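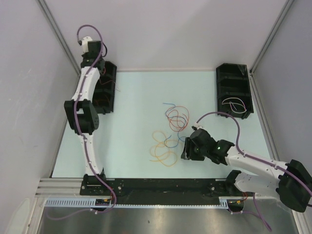
Chapter 7
Can a Machine Do the Chores Yet?

Pick a chore you did this week without thinking about it. Maybe you emptied a dishwasher, matched socks, or fished a phone charger out of a drawer full of other chargers. Now try to write down every decision your hands made along the way. Most people give up after a few lines, and those few lines usually leave out the hard parts: how tightly you pinched, when you let go, how you knew which end belonged to which cord.

This chapter is about that missing list. In Chapter 6 we looked at machines that repeat one motion all day, and we saw how good they are at it. A welding arm on a car line can hit the same spot shift after shift because the car body arrives in the same place every time. Chores are a different kind of problem, and (in our view) a much more exciting one! The socks never land in the same pile twice. The shop-floor version is just as messy: offcuts in a bin, straps around a pallet, a handful of wires dropped on a bench.

We will spend a good part of the chapter on wires, so it's worth saying why they are such a wonderful test. A wooden block keeps its shape when you lift it. If you know where one corner is, you can work out the rest. A wire bends, springs back, slides under its neighbor and drags it along. Pull on a red loop and a blue one may come with it. Engineers call things like this deformable objects, and the family also includes towels, plastic bags, bread dough and shoelaces. A great deal of housework turns out to be handling deformable objects.

Sorting wires by hand takes at least four skills, and each gets its own section later on. You have to see which strand is which, even where they cross. You have to choose a place to grab. You have to pull in a direction that loosens the knot and doesn't tighten it. And you have to put the wire down where it belongs, say in one compartment of a divided tray, without the tail springing out over the side.

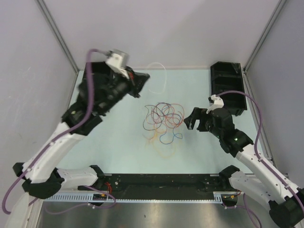
Figure 7.1 Two robot arms at a shared tabletop, with a tangle of thin wires between them and a divided tray at upper right.

Two arms make a real difference with a job like this. Try untangling a necklace with one hand flat on the table, and you'll see the point within seconds. One hand holds, the other pulls, and then they trade. For a machine, that trade is a lovely puzzle. Each arm has to stay out of the other's way, and both have to work from the same idea of where the knot is.

How close are we? Close enough to be interesting, and far enough that there is plenty left for you to do. Consider the wire trial at the Altberg workshop, which we return to in Section 7.4. The team logged 1,118 attempts at picking a single wire out of a pile and placing it in a bin. When the wires lay apart from one another, the arms succeeded 90 percent of the time. When the wires were knotted together, that figure fell to 24 percent. Same arms, same table, same bins. The gap between those two numbers is what this chapter is trying to explain.

We'll also visit the Jargate laundry project, where folding a towel went well and finding its corners did not, and the Sarpong kitchen study, which asked people which chores they would hand over first. (Dishes won. Cooking came in lower than the researchers expected, mostly from people who like to cook.)

Before you read on

Empty a drawer of cords or string onto a table and sort it while a partner takes notes. Have your partner write down each time you change your grip, each time you stop to look, and each time you use your second hand. Then do it again wearing thick gloves. Keep both sets of notes, as you will need them for the Grodbridge exercise at the end of Section 7.2.

Key terms in this chapter

deformable object, grasp point, gripper, occlusion, two-arm coordination, success rate

7.1 What Counts as a Chore?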